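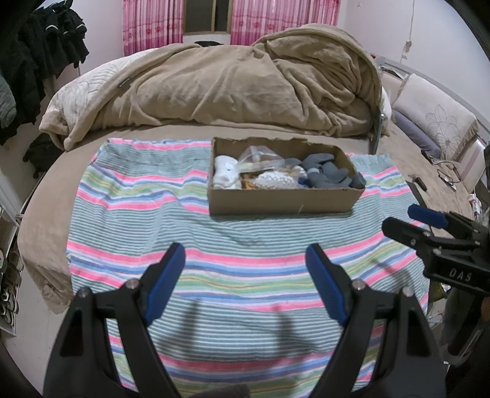 Packing and Sorting at Home: A Gallery from the Lana Residence

By Stavros Politis
9 July 2023
Reading time: 4 minutes

The Prumolach Household Archive records the ordinary work of keeping a home. Its holdings cover laundry, storage, mending, bedding and the many small tasks that seldom find their way into family albums. The present gallery is drawn from the Lana Residence series, which documents the sorting of personal belongings in shared and single bedrooms before the summer move.

The series now stands at 1,290 pictures, of which 1,181 have been cataloged. One has been selected for this page, with notes on the objects and textiles that appear in it. Further selections will be added in September, when cataloging of the remaining material is complete.

The bed as a worktable

In smaller rooms the bed is often the largest flat surface available, and residents use it accordingly. A striped towel has been spread flat over the brown fitted sheet, and the box stands near one end of it. Many residents follow this practice to keep dust and cardboard fibers off the bed linen.

The box

An open cardboard box, brown, shallow and rectangular. The upper edge is torn. Boxes of this type recur throughout the series, and the archive catalogs them under temporary storage, whatever their contents.

Contents

A white ceramic cup lies at the left end, with a clear plastic zip bag of tan and orange items, a white knit piece in the middle, and a pile of gray fabric items, such as socks, at the right. The archive has not attempted to identify the contents of the bag. Mixed boxes are by far the most common kind in the Lana material – kitchenware and clothing are regularly placed together.

The towel

Thin horizontal stripes in pink, light blue, mint green, white, royal blue and pale yellow. The edges are slightly wrinkled. Striped towels form a small subject group of their own in the catalog and may be searched by color.

Blankets and comforter

The tan fleece blanket is bunched toward the headboard. Part of a light beige quilted comforter shows beneath it, stitched in a wavy pattern. Readers with an interest in quilting patterns are directed to the Tsakiris Collection, which holds 3,000 textile records and is open by appointment.

Pillows

A pink pillow printed with a floral lily design, and a gray-blue pillow in front of it. The bedding was recorded as found in each room, and no attempt was made to match or arrange it.

Use of this gallery

The picture and notes may be used in classrooms and for private study. Requests for print reproduction should be sent in writing to the reading room and should give the series name and the intended use. Corrections to the catalog notes are welcome, in particular from readers with experience in textiles – several entries in the earlier galleries have been revised on their advice.

Related galleries

Linen Cupboards of the Fletura District
The Tsakiris Collection: Quilts and Coverlets
Lana Residence, Part One: Shelves and Drawers
Cups, Bowls and Their Wrappings
Notes on Cataloging Household Boxes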